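3.2 Putting away: the shared bin

Most of the tidying we logged ended at a bin, so the bin gets its own section. Earlier work on play clean-up (Horgan and Scanlon, the Skidis diaries) treats the container as a given. We don't think it is. An open bin with no lid and no dividers asks for almost no sorting, and that changes what people do with small things like toy animals.

Setup was kept plain. White tabletop, blue plastic bin, gray walls behind. No labels on the bin, no picture cards. The Perno households had used cards in June and we wanted a comparison without them – see Table 2. Items were whatever came to hand: toy animals, other small stuff. 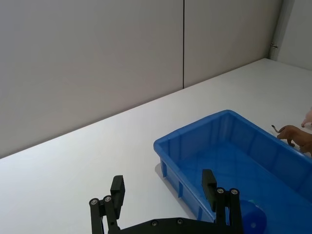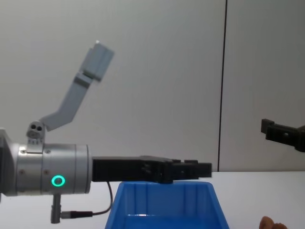
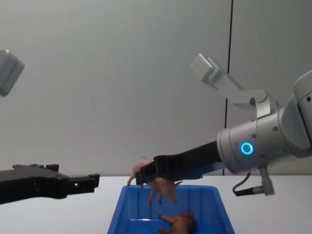
Figure 4. The blue bin on the white table. Third picture: toy lion in the bin, toy pig held over its far edge.

Coding was simple. One item into the bin = one placement, 1003 placements in all, over 31 sessions. Orla Horgan coded everything, Enda Scanlon re-coded 14 sessions blind. Disagreements were nearly all about items that touched the rim and came back out; we count these as no placement. Daly's older scheme counts them as half, wich we found hard to apply evenly.

Two things stand out. First, order. Animals tended to go in one after another, even when other items were closer, so some grouping happens before the bin and is then lost inside it. Second, rim height. A low rim invites dropping, a high one invites reaching in. Ours is in between and we saw both – no clear split by age or by session lenght. The Arnutano group reports more reaching in, but with deeper bins and heavier toys, so the numbers should not be set side by side.

Taking things back out is a seperate matter, section 3.3.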